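# Visita al laboratorio de manipulación de Jitaru, Flollville

Notas de la visita de febrero, redactadas para el grupo de lectura de aprendizaje por imitación. La visita duró una mañana y la guió Dexter Nakamura, responsable de la línea de manipulación bimanual. El laboratorio ocupa la planta baja de un antiguo edificio de oficinas y comparte entrada con Prirera, la empresa que fabrica sus tableros de tareas.

## Objeto de la visita

El grupo publicó el año pasado un informe interno sobre un problema conocido: las políticas visuomotoras entrenadas con demostraciones teleoperadas pierden rendimiento cuando cambia la iluminación, incluso si la geometría de la tarea no varía en absoluto. El método que proponen se llama Grakik y combina dos elementos. El primero es un protocolo de recogida en el que la iluminación de color se modifica entre episodios. El segundo es un término de consistencia en el entrenamiento, que penaliza que el codificador visual produzca representaciones distintas para configuraciones equivalentes del tablero bajo luces diferentes.

Nos interesaba sobre todo el primero. El término de consistencia está bien descrito en el informe; el protocolo ocupa dos párrafos y deja fuera casi todas las decisiones prácticas.

## Protocolo de recogida

El conjunto actual contiene 3,000 episodios teleoperados. Cada episodio empieza con una lectura de la pose de reposo de ambos brazos y termina cuando el operador suelta la última pieza o agota el tiempo. Los episodios fallidos se conservan con una etiqueta aparte. Nakamura insistió en este punto: en la primera versión se descartaban, y la política resultante no sabía recuperarse de un contacto mal alineado.

La iluminación se elige por sorteo antes de cada episodio entre 6 configuraciones. Una es luz blanca difusa y sirve de referencia. Las restantes usan focos de color con intensidades e inclinaciones distintas, algunas con dos tonos mezclados sobre la zona de trabajo. El operador no ve el sorteo hasta que se encienden los focos. La ganancia y el balance de blancos de la cámara de cabeza permanecen fijos durante toda la sesión. Con el balance automático, según explicó, la cámara compensaba parte del cambio y además introducía una deriva lenta durante los primeros segundos, que el modelo aprendía a usar como indicador de tiempo transcurrido.

La teleoperación se hace con guantes y control de muñeca. La latencia del lazo no figura en el informe. La preguntamos y la respuesta fue que se mide al inicio de cada sesión, pero que todavía no se guarda junto a los episodios. Es una carencia para quien quiera reproducir los datos.

## Resultados que nos mostraron

La evaluación se hizo sobre 179 ensayos con una iluminación excluida del entrenamiento. Compararon tres variantes: entrenamiento con luz blanca únicamente, aumento sintético de color sobre esas mismas imágenes, y Grakik completo. El orden es el esperable. La variante de luz blanca falla casi siempre en la aproximación, antes del contacto. El aumento sintético mejora la aproximación y apenas cambia la inserción. Grakik mejora las dos fases, aunque la ganancia en inserción es menor de lo que sugería el resumen del informe.

La explicación que dan es razonable. Una transformación global de color no reproduce el desplazamiento de las sombras ni la pérdida de contraste en los bordes grabados del tablero, y la inserción depende precisamente de esos bordes. Con luz magenta intensa, el relieve de las placas blancas se aplana en la imagen y los elementos azules cambian de tono aparente.
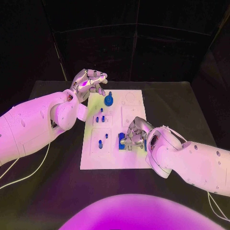 El reparto de funciones entre las dos manos tampoco está fijado por el método. Durante la recogida se pide al operador que trabaje con la mano que le resulte más cómoda para cada pieza, y la otra puede quedar en espera o sujetar. Esto da datos más variados, pero complica el análisis: la misma pieza aparece manipulada por la derecha o por la izquierda, y la política a veces duda entre ambas. Nakamura mencionó oscilaciones al inicio del episodio, con los dos brazos iniciando y abandonando la aproximación. Lo han reducido prediciendo bloques de acciones más largos - roughly el doble que antes no sería exacto, no dieron la cifra - a costa de una reacción más lenta ante un contacto inesperado.

No usan sensores táctiles en los dedos. El contacto se infiere de las corrientes de los motores y de la propia imagen. Preguntamos si el efecto de la iluminación disminuiría al añadir tacto y la respuesta fue que probablemente sí en la inserción y poco en la aproximación, donde la vista es la única fuente de información. No hay ensayos previstos al respecto.

## Observaciones

- Las iluminaciones de entrenamiento y la excluida comparten los mismos focos. Falta una prueba en otra sala, con otra geometría de luz.
- Se evaluó un único modelo de tablero. Prirera prepara una segunda versión con otra disposición de placas.
- La curva de datos se estanca pronto. A partir de unos 100 episodios por configuración la mejora en aproximación es pequeña; la de inserción sigue creciendo.
- El código del término de consistencia se puede pedir por correo. Los episodios no se distribuyen por ahora.

Al final de la mañana vimos la estación de etiquetado, donde se marcan a mano los instantes de primer contacto y de liberación de cada pieza. Dos personas anotan cada episodio por separado y las discrepancias se revisan sobre el vídeo a velocidad reducida. Las discrepancias se concentran en las configuraciones de color saturado, en las que el instante de contacto se distingue peor, y esas anotaciones son las que después se emplean para separar los fallos de aproximación de los fallos de inserción.

Queda pendiente recibir la tabla desglosada por configuración de luz. Nakamura la enviará cuando cierren la revisión de etiquetas, y la adjuntaré a estas notas.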